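We use cookies to remember your settings and count visits. Accept | Manage

Print this thread | E-mail this thread

Keeping sourdough starter in the fridge vs. on the counter

plallmont_pam wrote:
Okay bread people, I need opinions! I've had my starter going since April and I feed it every single day on the counter, and I am going through SO much flour. I bake maybe once a week, sometimes not even that. My neighbor swears by keeping hers in the fridge and feeding it whenever she remembers (her words), and her bread is better than mine, which is a little annoying. But then I read that the cold kills all the flavor? Or makes it too sour? I've seen both on the same page.

I use the Kunwood bread flour if that matters, and my jar is just an old pickle jar. Where do you all keep yours?
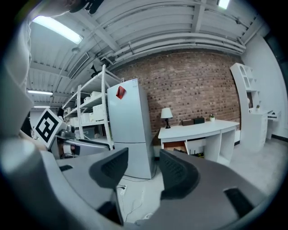 My kitchen also runs warm in the afternoon, so by dinner it has gone up and come back down again and smells like nail polish remover. I end up feeding it twice and pouring half down the drain. My husband has started asking what a loaf costs us and I don't want to do that math.

crustyinbaditz wrote:
Fridge. Been doing it for years. Feed it, let it sit out an hour or two, lid on loose, in it goes. The night before I bake I take it out and feed it again. Done.

Also please don't pour it down the drain, it sets up like glue in there. Ask me how much the plumber was. ($202.)

Kagiso Matlala wrote:
I'm going to disagree with Crusty a little. One feeding the night before is fine if it's been in there a few days, but if you've left it two weeks you want two feedings, maybe three, before you ask it to raise anything. I learned this with a loaf I could have propped a door open with. The starter looked bubbly enough on top so I went ahead, and it just sat in the bowl all day looking at me.

On the sourness - mine does come out tangier after a long rest in the cold, and I like it that way. If you don't, use a smaller spoonful of the old stuff and more fresh flour and water when you wake it up.

crustyinbaditz wrote:
I've left mine three weeks and baked off one feeding. Came out great. People baby these things way too much.

Kagiso Matlala wrote:
Yours is also a rye starter, you told us that in the other thread! Rye wakes up fast. Pam's is all white flour. Not the same animal.

crustyinbaditz wrote:
Fair. Mine's maybe a third rye. I still say people baby them.

oven_mitt_7 wrote:
Can I ask where in the fridge? I had mine on the top shelf way at the back and it froze around the edges. It lived, but it sulked for a week. Now it's on the middle shelf toward the front, next to the mustard, and it's been happy.

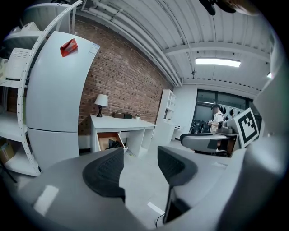 I also put a rubber band around the jar to see how high it gets after I feed it, and a strip of tape with the last feeding date, because otherwise I will stand there and have no idea if it was this week or last. And leave room at the top! I filled one too full once and it crawled out from under the lid and all over a pack of cheese.

plallmont_pam wrote:
Oh no, the cheese! Okay, this is super helpful. So middle shelf, loose lid, tape with the date. Does the gray water on top mean it's dead? My neighbor's had some and she just stirred it back in and I about fainted.

Kagiso Matlala wrote:
That's only hooch, it means it's hungry. Stir it in or pour it off, whichever you like. Pink or orange streaks or fuzz, throw the whole thing out and start over. Don't try to save a spoonful from the middle.

shaikh_road_baker wrote:
Counter person here, sorry! I keep a really tiny one, like two spoonfuls, and feed it a spoonful of flour every morning when I make coffee. Hardly uses any flour at all and it's ready whenever I feel like baking. I tried the fridge and I'd forget it for a month and feel guilty every time I got the milk out. The tiny jar works better for my brain.

If you're in a warm kitchen, use cold water and make it thicker, almost like dough. It slows way down.

crustyinbaditz wrote:
Every morning though? For bread once a week? No thank you.

shaikh_road_baker wrote:
I'm standing there waiting on the coffee anyway lol

plallmont_pam wrote:
I never thought about just making it smaller. I've been keeping a whole pickle jar of it like I'm running a bakery! I think I'll split it, one little one on the counter and one in the fridge, and see which one I kill first. Will report back after the weekend loaf.

oven_mitt_7 wrote:
Make crackers with the extra! Butter, salt, whatever seeds you have, spread it really thin. Mine go in at 350 till the edges brown.

Print this thread | E-mail this thread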